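**Slide 1 – Two arms, one shared workshop**

- Build name is Suveo. Bench space is at Lahlou, Saturday mornings.
- Scope of talk: handover tasks and plate placement. No walking, no speech.

**Slide 2 – Control**

- Motion planner is Jindum, our own code, 3,285 lines. Say up front that a third of it is limit checking.
- Both arms share one clock. Early version had two and they drifted. Skip the plot if short on time.

**Slide 3 – Wrists**

- Two-finger grippers on both sides, ridged fingers.
- Brackets went through 16 revisions. Most changes were to the cable exit. A tight loop at the wrist pulls on the connector at full rotation.
- Pause for questions on cabling. There will be some.

**Slide 4 – Logging**

- Zostora stores joint angles and both wrist streams. 89 runs so far, 57 kept.
- Runs were dropped for missing timestamps – nothing to do with grip quality.

**Slide 5 – Table setup**

- Light blue plate between the grippers. A person holds up the yellow item on the far side.
- Point out the seam in the tabletop. It confused the edge detector until we masked it.
- Leave both up while talking, then go to the demo.

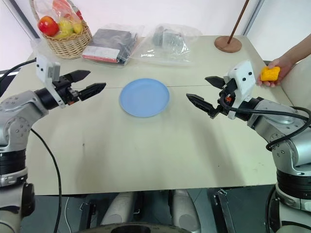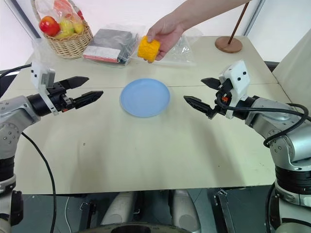
*Both arms at the table, plate between the grippers, item held by hand.*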